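Week two of no sugar in the coffee and I am not a nice person. Ask anyone. Ask the guy at Hattori who handed me a black coffee and said enjoy.

Anyway. The walking. I signed up for the Bradness loop in May, which seemed far away when I did it and now is not. Goal is 3,000 steps before breakfast. Best so far is 1,577 and that included going back for my keys. Twice.

Trinidad Magbanua from downstairs does it with me most mornings. She walks fast. She talks fast too — I just nod and breath. 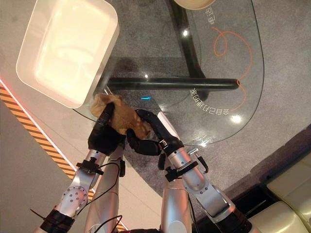 Tan cloth, all crumpled up. 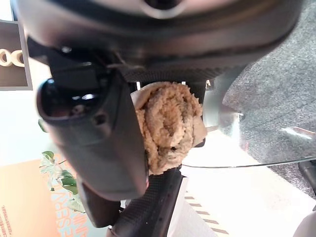

New shoes are rubbing on the left heel. Returned the first pair, kept these, maybe a mistake. Trying thicker socks tomorow. If that fails it's back to the old ones with the hole, which never hurt me once.

Other news — library book finally came in, I was number 761 or something on the list. Read 2 pages and fell asleep. Will try again tonight if the neighbors' dog lets me.

Need to buy oats, stamps, band-aids. Out the door at 6 again. More later in the week.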